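Category: Shared Housing > Kitchens and Common Areas
Posted by Halldóra Eskildsen, 12/11/21

Subject: Proposed changes to the Druststead shared kitchen rules

Residents are invited to comment on the revised kitchen rules before they take effect in February. The present rules were written when the building had fewer tenants on each floor, and several of them no longer match how the room is used. The main changes are as follows. Cookware bought from the house fund may be used by any resident and must be returned to the open shelf within the hour. Personal cookware is to be kept in the resident's own cupboard. 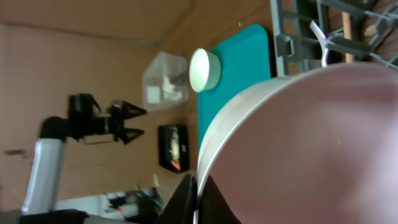 Items left on the counter overnight will be moved to the hall shelf and held there for 5 days. The replacement budget for the coming year is set at 725, to be drawn from the existing fund. Monthly charges will not change.

Dry goods must be kept in closed containers. Open bags of flour, sugar and cereal brought moths into the building last winter, and the treatment was paid for by all residents. Containers should carry the owner's room number.

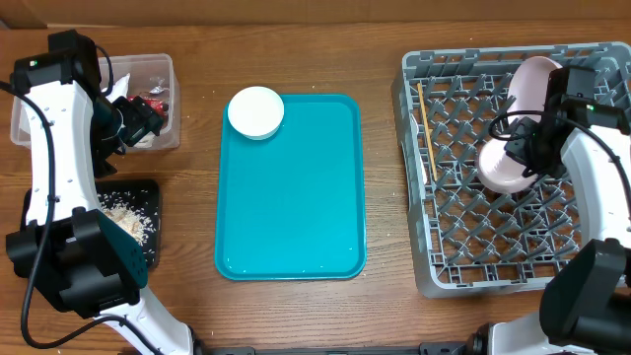 Bisgaard replied that the container rule was reasonable but that the one-hour limit was not. A resident who cooks a late meal and eats it upstairs cannot be expected to return a pan within the hour. He requested that the limit be changed to the end of the evening.

Reply from Halldóra Eskildsen:
The request is noted. The limit was proposed after repeated reports of pans being taken to rooms and kept there for several days. I would accept "by the end of the evening" if it applies to plates as well. Dishes placed in the rack are to be put away by the next morning, whoever washed them.

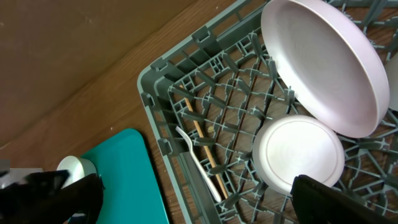
Zarnon disagreed with the last point and wrote that a person who washes a plate should put that same plate away. Under the proposed wording, the early risers would empty the rack every day and the others never would. A weekly rota by floor would be fairer.

Reply from Bisgaard:
We had a rota two years ago. It was followed for one month. I do not support bringing it back.

Reply from Halldóra Eskildsen:
Both wordings will be put to a vote. I would also ask residents to keep snacks and loose grains on a tray or in a bowl when sorting or sharing them at the table. The gaps between the floorboards are difficult to clean. 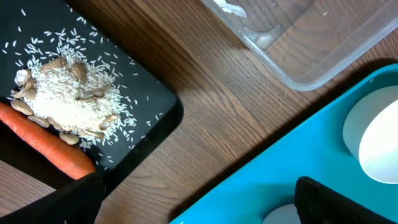

Rice and peanuts in the shell on a black tray.

Comments (3)

northstair: I support the rota. Please post it on paper as well as on this board.

k_room5: Does the container rule apply to unopened packages? The draft does not say.

Bisgaard: It should not. I suggest adding the word "opened" to the second paragraph before the vote.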